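# Remettre en service de vieilles tours : rapport de projet d'atelier

Rapport rendu le 18 septembre 2026

Quand nous avons choisi ce sujet, en février, nous pensions passer l'essentiel du temps sur les logiciels. L'association Gidstead, qui redistribue du matériel informatique aux familles du quartier, avait reçu un lot de 317 machines de bureau, et elle nous a proposé d'en suivre une petite partie, depuis le tri jusqu'à la remise en route. Nous avons dit oui tout de suite, avec beaucoup d'enthousiasme et (il faut bien l'avouer) une idée assez vague de ce qu'il y a dans une tour une fois le panneau ôté !

Notre part du travail a porté sur 85 unités, rangées dans la salle de travaux pratiques sur les étagères Allside du fond. Nous étions trois, et nous avons vite pris l'habitude de commencer chaque dossier par un long coup d'œil à l'intérieur, sans rien toucher. Sur les Dell, la carte mère verte se lit presque comme un plan de ville : les connecteurs d'extension d'un côté, les barrettes mémoire ou leurs emplacements de l'autre, le petit radiateur du chipset au milieu. Le support du processeur mérite qu'on s'y attarde, surtout quand il est vide et que son levier est relevé, car un contact tordu suffit à condamner la carte.

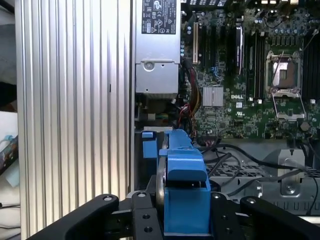

## Les disques durs et leur logement

Venons-en à la partie qui nous a le plus occupés, et que nous avons fini par aimer. Un disque de 3,5 pouces logé dans un berceau en plastique bleu, c'est une petite merveille de conception : tout ce qui est bleu se manipule à la main, et on peut laisser le tournevis dans sa trousse. Nous avons tout de même mis un certain temps à comprendre dans quel ordre procéder. Au début, nous tirions directement sur le berceau, ce qui ne donnait rien de bon. Il vaut mieux libérer les câbles, repérer les prises bleues de part et d'autre du disque, puis accompagner le mouvement sans forcer.

Chaque disque recevait ensuite une étiquette et une ligne dans le tableau Zumus, notre fichier de suivi, avec sa capacité, son état et la décision prise. Pour les disques à écarter, l'association demandait un effacement complet avant le recyclage.
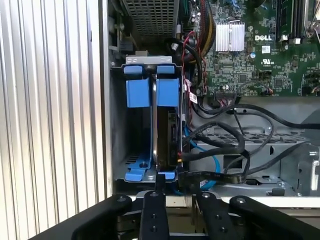 Du côté de Gidstead, on nous a répondu à la lecture de cette partie que le berceau devait toujours rester avec sa tour d'origine, même quand le disque part au recyclage, car ces pièces sont pénibles à retrouver ensuite. La remarque est très juste, et nous avons corrigé notre méthode : le berceau vide retourne désormais dans son logement avant qu'on passe à la machine suivante.

## Les câbles, ou l'école de la patience

Nous avions sous-estimé les câbles. Une nappe qui passe devant la cage des disques, un câble SATA bleu qui remonte derrière la tôle, les fils d'alimentation par-dessus : on a vite fait de débrancher le mauvais. Nous tenons toujours la fiche par son corps, jamais par le câble, et nous notons le trajet de chaque liaison avant de la retirer. Les câbles de rechange venaient de chez Değirmenci, le magasin en bas de la rue, qui nous a gentiment laissé fouiller dans ses cartons.

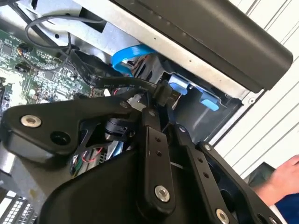

Au remontage, l'ordre inverse du démontage fonctionne bien, à condition d'avoir pris ces fameuses notes. Trois tours nous ont résisté jusqu'au bout et sont parties pour pièces. Pour les autres, il nous reste à rédiger la fiche d'accueil destinée aux familles, avec l'emplacement du bouton de démarrage, les branchements de l'écran et l'adresse de l'atelier en cas de souci. Nous la joindrons à la version finale du dossier.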